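Moving my mother's recipes out of the biscuit tin

I have been promising to do something about the biscuit tin since before we moved to Gindcombe, and that is longer ago than I like to admit. It lived on top of the fridge in the old flat and then on top of a different fridge in this house, and every so often I would lift it down, look for the ginger pudding, fail to find the ginger pudding, and put it back up again with the lid not quite on.

Inside were my mother's recipes. I say recipes, but a good half of them are only lists. Flour, eggs, marge, "the usual amount of milk". She wrote on whatever was nearest, so there are backs of envelopes, a bus timetable, a page from a school exercise book with my long division on the other side (mostly wrong), and a great many slips torn off the pad that used to hang by the telephone. There are 285 of them. I know because I finally sat down in March and numbered every one in pencil in the top corner, and it took me most of a wet Friday and two pots of tea.

What I wanted was a way of keeping them that I would use. My cousin Elmarie Van Wyk typed all of hers up years ago and has them in a very handsome folder, and I did try that, I really did, but I got as far as the fish pie and felt miserable. The typed version of the fish pie tells you how to make fish pie. The real one has a brown ring where she stood her cup on it, and "NOT for Gerrit" underlined twice, and I can hear her saying it!

(Gerrit Gumede lodged with us for a couple of winters when I was small and couldn't abide anything with a fin. He sends me a card every Christmas still and always asks what I'm cooking. I have told him he's in the archive now and he was terribly pleased.)

Sorting them into heaps

I began with the sort of headings you find in a proper cookery book, soups and starters and so on, and gave up before lunch. We never had a starter in our lives. So I thought about how she cooked instead, and ended up with 7 heaps: weekday teas, Sundays, cakes for other people, cakes for us, jam and pickle, things to do with leftovers, and a last one which I have labelled "Mum, what is this?" There are 15 in that heap. One says only "Delacroix, 2 hrs, turn once". I have no idea whether Delacroix was a dish or a neighbour.

The leftovers heap was the one that got me, I must say. So many ways with cold potato. I made the fritters that same evening, with far too much onion, and they were lovely, and I ate them standing up by the cooker as she would have done.

I did the sorting on a table with a cloth over it, and shallow card trays and lids are the thing for this if you are tempted to try it yourself. You can see everything at once and nothing slides down the side. 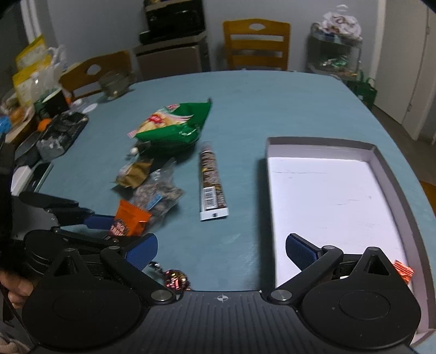
What I'd do differently

I would write on the backs sooner. Whenever I remembered something about a dish, who it was for or what went wrong with it, I told myself I'd note it down later, and of course by teatime I'd lost half. Now I keep a soft pencil beside me and scribble as I go.

I'd also leave the sticky tape alone. Several of the older slips were mended with it and it has gone the colour of strong tea and taken some of the words along. I've put those in paper sleeves and copied out what I can still read.

The ginger pudding turned up, by the way. It was on the back of the bus timetable, and it wants black treacle, so I shall have to go to the shop.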